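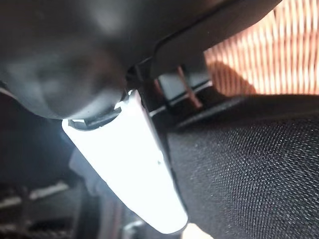 The Bukura's wrist camera at work: one bright white finger, black mesh to the right of it.

Review: Bukura laundry assistant, one winter in a working back room

I manage the back of house at the Flores, an inn in Wivstead with 15 rooms and a kitchen that gets through aprons the way other kitchens get through salt. In December the owners took out a lease on a Bukura, a silver humanoid robot that is supposed to unload the washer, fold what comes out and put it somewhere sensible. I was asked to write up how it went for the other inns in our buying group. I was also asked to be fair, which I took personally.

Let me start with what you're getting. It has two arms, two hands, two legs and an opinion about where the basket goes. It sees from its head and from its wrists, and you can pull up either view on the tablet. The head view makes sense. The wrist view is an acquired taste, like watching somebody park from inside the glove compartment. Nayeli Mosquera, who has run our laundry for longer than I've worked here, watched it for a whole afternoon and said she finally understood why the thing hesitates so much.

Setup

Delivery came from Stotbridge in two crates and a smaller box that turned out to be mostly tape. The technician, Prasetyo Lumbantobing, was patient and wore his own kneepads. He needed the floor clear, which meant moving a drying rack, a mop bucket and a chair that had been broken since before my time and that everyone suddenly claimed to need. Teaching the robot the room took 30 minutes. Teaching us took the rest of the day.

You will lose floor. I can't put it more kindly. It wants to work low, with its legs out in front of it, and you don't casually step over a machine while carrying a stack of bath mats. There are also the cables, which we've learned to look for the way you look for a cat on the stairs.

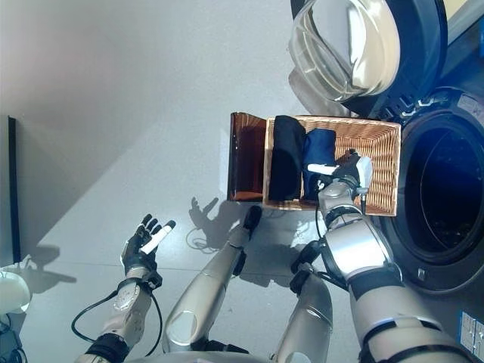 Right hand in the basket by the navy cloth, left hand held open over the floor.

What it's like to work next to

Slow. I'll get that out of the way. Nayeli can fold a polo shirt while telling you what's wrong with the polo shirt. The Bukura gives each one the attention of a man defusing something. It reaches, it pauses, it thinks about its left hand, it reaches again. For the first week people stopped in the doorway on their breaks to watch. By the second week they'd stopped stopping, and I consider that the real installation date.

The folds themselves are good. They're square, they're consistent, and they are all the same, including on items where you'd rather they weren't. An apron with long ties gets folded like a T-shirt that has had a bad night. We keep aprons out of its basket now. Fitted sheets we never offered it. I've seen what they do to people.

It's at its best with our dark work clothes, the tops and pants that come through daily in big dull heaps. Over its first full month the log says it handled 1,442 pieces. I have no idea what Nayeli's number would have been, because in all her years here no one ever thought to keep one, and she has pointed this out to me more than once. She's right. We bought a machine that counts itself and then stood around being impressed by the count.

The part about people

The owners' letter to staff said the robot would "free up" the laundry team. There are two people on the laundry team. Domingo Ulloa, who does evenings, asked me what he was being freed up for, and I said I'd find out, and it took me longer than it should have.

What changed, as far as I can lay it out, is the shape of the shift. Before, the washer finished and you went to it. Now the washer finishes and the robot goes to it, and you're called when there's a basket full or when something has gone wrong. That's fewer trips and a lot less bending, and Domingo's back is the clearest winner in the building. But it also chopped the evening into little bits. He'd be sent up to help with turndown, get called back for a sock, go up again, get called back for a sock that turned out to be the same sock. By January he was walking more than when he did the whole job by himself.

We fixed most of that by changing the alerts. Out of the box it calls for help over everything. There's a setting, three menus deep, that lets it put the puzzling item aside and carry on. Turn that on before you do anything else. I would have printed it on the crate.
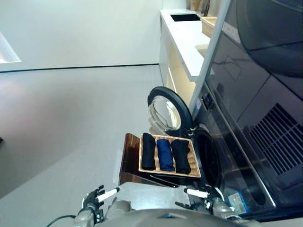 Rolling was the feature I'd been most doubtful about, and it's the one we'd miss. The sales sheet listed it as an alternative to folding, and I assumed it was for people who pack for a living. Then Dalal Nimri, who heads up our kitchen, asked if her crew could have their clothes in rolls, so they'd fit the cubbies and nobody would have to dismantle a pile to find a medium. Rolled work also sits well in a shallow tray on a stand right at the drum. You can lay a black one, a navy one and another black one side by side there and they stay lined up like bread. Dalal has since told several people it was the robot's idea. She's protecting me from having to admit I said no the first time.

Nayeli took longer to come around, and I'm not certain "around" is where she's come. Her complaint was never that it would take her job. Her complaint was that she had to teach it and the pay line for teaching was blank. The Bukura learns a new item by having somebody correct it, and the correcting takes skill, the kind you only have if you've folded for years. Prasetyo called this "onboarding." Nayeli called it training a new hire who doesn't bring snacks. We ended up writing it into her role, with a raise attached, and if your inn is thinking of leasing one of these I'd settle that conversation before the crates arrive. We settled it in February, after she quit correcting it for a few days and let me watch the results pile up. It was a very effective memo.

She still checks the baskets. I asked whether she needed to and she said no, then went on checking.

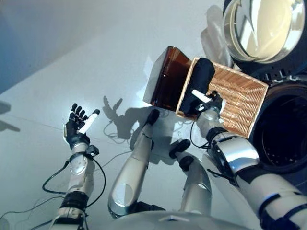 There are jobs she won't hand over at all, and having seen a season of it I agree with her. Stains are one. The robot will fold a gravy stain beautifully, inward, where a guest or a line cook can discover it later. Anything with a guest's name on it is another. Then there's the matter of what's in pockets. A person emptying a washer finds a pen and swears; the robot finds a pen and treats it as part of the shirt. We put up a sign asking the kitchen to check their pockets. The sign is ignored at the same rate as all our other signs.

Noise, upkeep, odds and ends

It's quieter than the washer, apart from a small whir when the wrists turn. The white finger pads pick up lint and want wiping down, and Domingo does it at the end of his shift with the expression of someone cleaning another person's glasses. The baskets it likes are plain wicker ones and it has been gentle with them. We tried a soft-sided bag once. It spent the evening negotiating.

The tablet is fine. The app asks you to rate each session with a number of stars, and I'd like whoever thought of that to come and work a holiday weekend.

Support is good if you get Prasetyo. If you don't, you get a menu. We had one real outage, when a wrist sensor quit and the robot sat with its arm up for 3 days as if it had a question. Octavio Quispe at our front desk began answering it on his way past. The part came, I followed the instructions, and it went back to folding with no sign that it had missed us. During those 3 days the laundry got done on time, by hand, by the two people who already knew how. I mention it because the brochure has a page on resilience and they aren't on it.

Would I lease it again

Yes, with conditions, and I notice most of my conditions concern us. Pay the person who teaches it. Change the alerts. Don't cut hours on the strength of the first month's log, because the first month's log doesn't show who was standing next to it. Our owners did float trimming the evening shift, and I sent them the alert history with Domingo's name beside every line. The shift is still there.

If you run a smaller place with one washer and one person who likes the quiet of it, I'd skip it and buy that person a better chair. If you've got steady heaps of dull dark clothing and a bad back on the payroll, call Stotbridge and ask for a trial during your slow month. We did ours over the holidays, which was the owners' idea.

Good: tidy folds, very good rolls, easy on backs, easy on baskets.
Bad: slow, takes floor space, helpless with apron ties, star ratings.
Bring your own: tape measure, patience, a pocket sign nobody will read.

Ask me about the sock if you see me at the spring meeting. Domingo kept it.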